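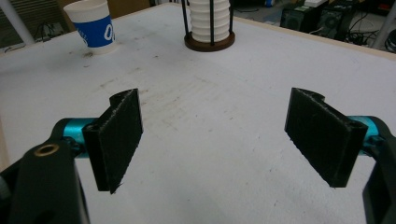 The two-finger hand gripper just above the test table, cups at the back.

About us

Hi, I'm Reda Berrada, and I run Breltasell with Amr Bensaid and Fergal Keane. We help small cafes, bakeries and packing rooms work out what automation gear to buy, what it'll cost them over the first few years, and what can wait. We don't sell robots and we don't take a cut from anyone who does.

I got into this by overspending! I used to manage the kitchen side at Florside, and one March I signed off on an arm that was far too big for the job. The arm itself was fine. What I'd forgotten was everything else — spare finger pads, a sturdier table, the electrician, two days of training, a computer that could keep up. I had budgeted $2,000 for "extras" and it was gone before the thing was bolted down.

So now we start with the small stuff. We bring your own cups, lids or boxes to our table and try the handling by hand first, with a simple gripper, before anyone asks for a quote. Pads wear, so they get their own line in the budget (Fergal is very firm on this one). Then Amr builds a plain spreadsheet you can take to your bank or your boss. It has the purchase price, yearly upkeep, floor space, and a column for the stuff you already own.

A first planning call is free and takes 50 minutes. After that, a written equipment plan starts at $175 for one workstation. Bigger sites, like the one we planned for Mounir Shawky at Naciri, we price after a visit.

If you're in town, come by our open table on Saturday, October 4, 2025, and bring whatever you need picked up — heavy, slippery, squashy, we like all of it. Younes Morsy handles bookings, and he'll want a rough idea of your budget before you come.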